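Workshop Tips: Trash Liner Tasks on a Two-Arm Robot
Notes by Dorottya Sipos, Kozma home tooling group

These tips cover the software side of lifting a liner out of a small bin. They assume the Orkier planner, version 16 or later, and a calibrated head camera.

1. Segment the bin before the liner
Clear film returns almost no usable depth. Fit the rim of the bin first, then search a narrow band along it for highlights. On a floral rug, turn off the color-blob stage; dark petals produce false bins. Check the mask from the head view before either arm moves.

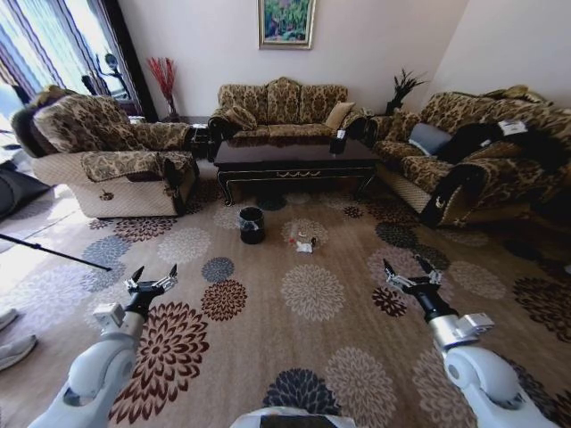
2. Keep litter and liner as separate tasks
Wrappers on the floor go in the bin before the liner comes out. Put both in one Arnus task file with a hard ordering constraint. If the litter detector times out, stop and ask. Do not let the planner skip ahead.

3. Model the furniture generously
Add a 2 cm margin to table legs and aprons. Curved legs are wider at the foot than a box fitted at table height suggests. Glossy tabletops leave holes in the point cloud, so fill them with a plane.

4. Close on film by current, with a position limit
Film is too thin for the position reading to confirm a grasp. Close slowly, watch motor current, and set a stop just short of full travel. We log 208 samples per close and keep the last 16 for the grasp check.

5. Switch to the wrist camera for the last stretch
The head view loses the rim once the gripper covers it. Hand over early and lower the exposure, as folded plastic saturates easily. Track the fold between the fingers and the rim as two separate features.

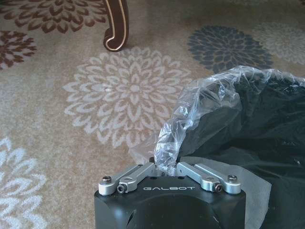

Wrist view: liner edge held between the fingers, film still over the rim of the bin.

6. Replay before retuning
The Juvulport replay set has some 2,000 closes on thin film. Run any new threshold against it first. Most of our bad grasps in January came from a stale camera transform, and changing the current limit only hid the fault.

Settings are stored per gripper. Copy the file when swapping hands and rerun step 4.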